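Notes on the Club Library and the Revised Lending Rules

Members of the Bralteo Table Tennis Club will be aware that the club has maintained a small lending library for many years. It began as a single shelf of coaching manuals donated by the Tremblay family and has since grown to 1321 catalogued items, including match programmes, rule books, instructional films and bound newsletters. I have looked after the catalogue since February and wish to set down the present arrangements.

The collection is housed in the upstairs room at the Udetti Centre. Programmes are filed by season and then by host city. Rule books are filed by year of issue, with superseded editions kept on the lower shelves. Members often ask whether the older editions might be discarded. My view is that they should remain, as the changes in wording are of real interest to umpires in training. The move from the 38 mm ball to the 40 mm ball in 2000, for instance, can be followed through the amendments, and the discussion in our own newsletters at the time was vigorous.

Items may be borrowed for four weeks and renewed once. Bound newsletters are for reference only – copies of individual articles will be made on request. Item 1573 in the old card index, a travel diary from an interprovincial tour, remains missing. Its return would be welcomed without any inquiry into its whereabouts.

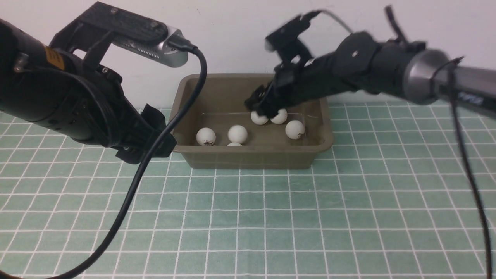

Clifford Beaudoin wrote in reply to an earlier version of these notes that the larger ball had shortened nobody's career and lengthened several, his own included, and that the newsletters of the period gave too much room to the complainers. He asked that his letter to the editor, which was cut by half when printed, be added to the file in full. I have agreed to this, and the letter will be placed with the autumn issue once he has located his copy.

Requests for the reading room should be left in the book at the front desk before 4 p.m.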